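Reports > Shared Kitchen Robots > Work Package 3

Overview Reports Rules Contacts

Progress report on the kitchen safety rules
To: Shobha Rao, Kurup Fund
From: Heriberto Alvarado, Stondidska
Aug 29, 2020

You asked for a plain account of whether the rules we wrote in February are any use. My short answer is that a few are, and the rest mostly produce signatures. The work at hand is dish handling with a two-armed setup at a household sink.
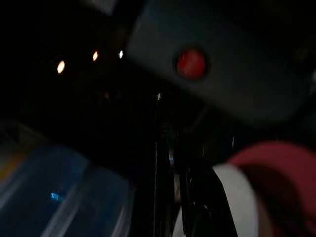
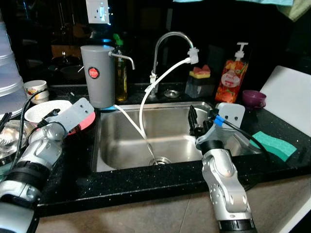 1. What we were paid to do

The grant covers a set of working rules for robots that share a kitchen with people, plus a trial of those rules by crews who had no part in writing them. The first draft ran to 163 rules. I said at the time that was too many, and I was outvoted. Deepika Warrier has since cut the text by merging duplicates, but the merged version is longer per rule and I am not convinced anyone reads it faster.

2. What seems to hold up

The stop rule holds up. It says that one named person has charge of the stop control for the whole run and does no other job. Crews grumbled about losing a pair of hands and then got used to it. I would keep it as written.

The rule on cable routing is also worth keeping, with changes. It now tells crews to keep cables clear of water "as far as practical." Rajeshwari Rodrigues pointed out that every crew thinks its own layout is practical. At a sink, with a faucet and a basin in reach of both arms, that wording lets almost anything through. We want a check at full reach of each arm, done before the tap is opened, and a clear pass or fail.

Glass and ceramic items are treated the same in the draft. That is probably fine for bowls. For oil bottles it is not, and the oil bottle is the sort of thing that stays on a counter all year. We are adding a line that says oil gets moved out of reach of the arms before a run.

3. What does not

The daily checklist. It has 6 pages, and the Penedetti crew filled in all of them before they had switched anything on. I don't blame them. Bríd McGrath compared the sheets with her own notes and found boxes ticked for checks she had watched people skip. A form like that gives a manager comfort and tells her very little.

Lighting. The draft asks for "adequate" light at the work area. Wrist cameras get turned toward dark corners and moved quickly, and the view blurs. A rule that measures light only at the countertop does not deal with this. We have no good replacement wording yet, and I would sooner leave a gap than fill it with a number we made up.

The certificate. Flivetti would like crews that finish the course to receive one. I am against it until we can show that trained crews behave any differently from untrained ones. At present we can't.

4. Money

Spending is within budget. We have 2000 dollars left on the travel line and ask to move it to crew time, so that the revised rules can be tried again by a crew that has not seen the first draft. No other changes are requested.

5. Next steps

- Deepika Warrier cuts the checklist to one page.
- Rajeshwari Rodrigues rewrites the cable rule and adds the oil rule.
- Bríd McGrath observes three more runs without telling crews which rules she is watching.
- I write to Flivetti about the certificate.

If the next runs show the same gap between forms and practice, I will recommend dropping the checklist altogether. Please let me know whether the travel money can be moved before we book the crew.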